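Pedelley Box Folding: data card

Release notes cover the June build. Earlier builds used a different episode index and should not be mixed with this one.

Summary

Pedelley is a set of teleoperated demonstrations of two-arm cardboard box handling, collected to test one method: training a policy on short contact segments cut from long episodes. The set was recorded in two cells, named Khan and Etberg. Each cell has two arms with parallel control, one fixed overhead view and the joint states of both arms. Force readings are not included.

Contents

- 56 box templates, each with a flat layout file
- 16 held-out templates, used only for evaluation
- 2 cells, same control software, separate calibration files
- segment labels: approach, contact, crease, release, regrasp
- operator notes as free text, where present

Held-out templates are counted separately and do not overlap with the 56. Templates differ in panel size, board thickness and flap order.

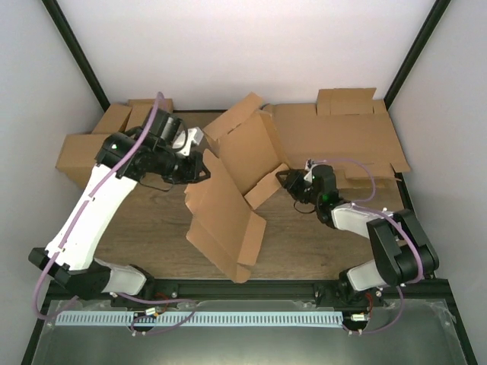

Segment boundaries are set from gripper state and wrist motion, then corrected by hand. A segment is marked contact when at least one gripper touches the board, whether or not the fingers have closed. Under this rule the right arm is already in contact, with its open gripper against the side of the middle box near the small inner flap. Closing is stored in a separate field. An earlier version started the contact label at finger closure and lost the pushes made with open fingers, which operators use often on inner flaps.

Method

The baseline is a single policy trained on full episodes. The segment policy, Jado, uses the same network and the same total number of frames, but draws training windows evenly across the five labels. Long approach motions dominate the full episodes, so even sampling gives more weight to crease and regrasp. No label is passed to the policy at run time.

Results

On held-out templates Jado completed more folds than the baseline in both cells. The gain came mostly from inner flaps. Large outer flaps showed little difference. Two templates were not completed by either policy; both have a tuck tab that must bend twice. Per-template scores are in results/heldout.csv.

Known issues

- Extra cardboard on the table is not labeled. Only the box being worked on has a template ID.
- Arm links hide the rear flaps in many frames. Flap state is left blank for those frames.
- Calibration for Etberg was redone partway through. Use the file named in each episode header.

Maintainers

Sajib Marikar (collection, labels)
Lakmal Rathnayake (training code, evaluation)

Send label corrections with the episode ID and frame range.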